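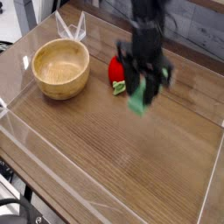
Could you please write down how the cell is put together, a reader asked after the first release, and not only what came out of it? It was a fair request. The old README gave the bench one line, so this version of the Vomoron data card is mostly about the cell itself: how we set it up, how we look after it, and what we do when something works itself out of place. The file notes are at the end for those who came for them.

The cell

Vomoron was recorded on one arm at our Nirkora bench in Danoveck. The arm carries a black two-finger gripper and reaches down over a wood-grain tabletop with low, clear acrylic walls around it. The props for this part of the set are a round wooden bowl, a plush strawberry and a green foam block. They are light and soft enough to forgive a clumsy grasp, and we have had our share of those.

Setting up

Start with the power off and the arm parked. Seat the tabletop first, then the walls, and push gently on each wall from the inside. If it rocks, take it out and seat it again, even if you were hoping to begin right away (we always are). Check the bolts on the mounts below the table by hand and follow with the wrench only where one turns. Tightening everything every morning is how we stripped a thread in December.

Run the cables outside the walls and leave enough slack for the full reach of the arm. Then switch on, start Derkach – our small control program – and let it take the arm through its seven check poses at low speed, with your hand near the stop button.

The practice transfer

Before we record anything we do a few moves with the foam block and the bowl. It's a pleasant way to begin the day, and it shows up a tired gripper sooner than any log will.

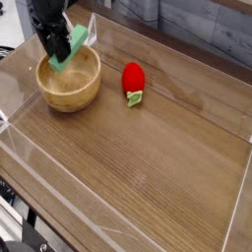 Does the block ever slip, somebody wrote in on the issues page, or is that only my gripper? It does slip, and please don't feel bad about yours! Nearly every time, the cause on our side has been dust on the fingertips. Wipe them with a cloth dampened with plain water, let them dry fully, and try again before you touch the grip force. If the block still slides, look at the pads for a lifted corner and replace both together, then run the check poses over.

Crumbs of foam are the other thing to watch for. They gather in the bottom of the bowl and along the foot of the walls, and a soft brush gets them out nicely. Please keep glass cleaner away from the acrylic. We fogged a panel with it once and had to order another.

We stop for a wipe-down every 35 episodes. It sounds fussy, but it fell into a comfortable rhythm after a while, and the coffee machine is close by. 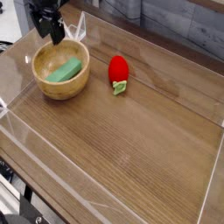
Files and counts

The release holds 1,240 episodes, of which 735 use the foam block. The rest are strawberry episodes. Each episode has its own folder with the video, the joint readings and a short text note from the operator. The notes are uneven, I'm afraid – some run to a paragraph and others say "fine".

Known problems

Light from overhead leaves glare on the tabletop and along the acrylic edges, and we haven't corrected for it.

Episodes recorded just after a pad change may show a slightly different grip width. The operator's note says when pads were changed.

If you build a similar cell and find a better way to keep the walls steady, please open an issue. We're still using strips of felt.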